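I bought the Rasmont colander set in June to replace a metal one with a loose foot. It has had three months of daily use now, mostly pasta, potatoes, salad greens and a lot of rinsed beans.

The set is two plastic colanders, one round and one oval, and it cost $49. That is a lot for plastic. The Kastar set I looked at first was cheaper, but the reviews complained about the handles and I wanted something that would sit in a narrow sink.

## Draining

The oval one gets most of the work. It holds a full pound of cooked spaghetti with room to shake it. Water runs out fast, and the holes are small enough that rice mostly stays in. Quinoa does not. I still use a fine mesh strainer for that.

The round one is slower. Its base sits almost flat, so a little water stays under the food unless you tilt it. For berries and lettuce this is fine. For pasta it means a wet plate.

Neither one has warped from boiling water. I poured a full stockpot through the oval one at least once a week and the shape is the same as when it came out of the box.

## Cleaning

Both go in the top rack. Starch dries hard around the holes if you leave it overnight, and the dishwasher won't get it off. A quick scrub with a brush right after dinner takes care of it – 40 seconds or so of work.

Tomato sauce is the one real problem. It left an orange tint inside the round colander that faded after a few days on the windowsill but never went away completely. Pale green is a nice color next to pink plates, though it does show every stain.
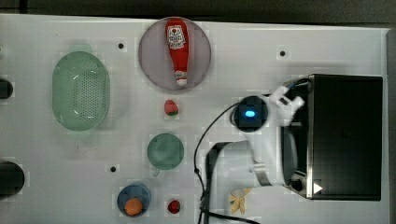 ## Storage

They don't nest, which I should have checked before ordering. The oval one stands on its side next to the cutting boards, and the round one lives on top of the mixing bowls. If your cabinets are tight, the Zheng folding colander takes up less room, but I found it hard to clean in the creases and gave mine away.

## Worth it?

I would buy the oval one again by itself. Rasmont only sells the pair at the moment, and I'd have a hard time paying $49 a second time for the round one. If you see the set on sale and you have a narrow sink, get it.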